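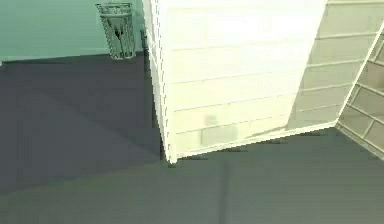
*A wire wastebasket against a green wall.*

My neighbour Kinga Győri pays to have her blue bin collected every second week, and I pay the same for mine. Hers goes out full. Mine goes out with a few flattened boxes in the bottom. The Town of Udlow charges us both through our property taxes, and neither of us sees the figure unless we go looking for it.

I think Udlow should charge for garbage by the bag, and I have thought so since March, when council put the idea off for another year.

The usual objection is dumping. People say that if a tag costs $3, bags will end up in the ditch along Traver Road. Some will. But there are mattresses in that ditch now, under a system where pickup is free at the curb. Hatberg brought in tags before we did anything, and Boglárka Erdős, who sat on council there at the time, told our ratepayers' meeting that complaints went up for one summer and then settled back to where they had been.

A better objection is fairness. A family with two kids in diapers can't cut back the way I can. Hường Trương raised this at the same meeting and she was right to. The answer is to give every household a set number of free tags and more to those with infants or medical waste. That costs money to run. It costs less than a new cell at the Mogensen landfill, which has 19 years left on paper and fewer if the subdivision goes ahead. 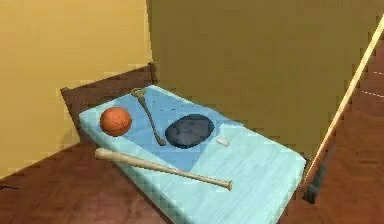
*A basketball on a bed with a blue cover.*

I would also like to see the large-item rule changed. At present you book a pickup, wait, and hope the truck comes before the rain. Over 700 bookings were made last year and the town handled them with one crew. A drop-off day each season, at the works yard, would take a good part of that load. Residents without a vehicle could keep the booking system.

None of this is radical. We meter water in Udlow and people grumbled about that too. My own water use fell once I could read it on a bill, and I had always considered myself careful.

Council takes the matter up again in the new year. The staff report is 87 pages long and the rate table is near the back.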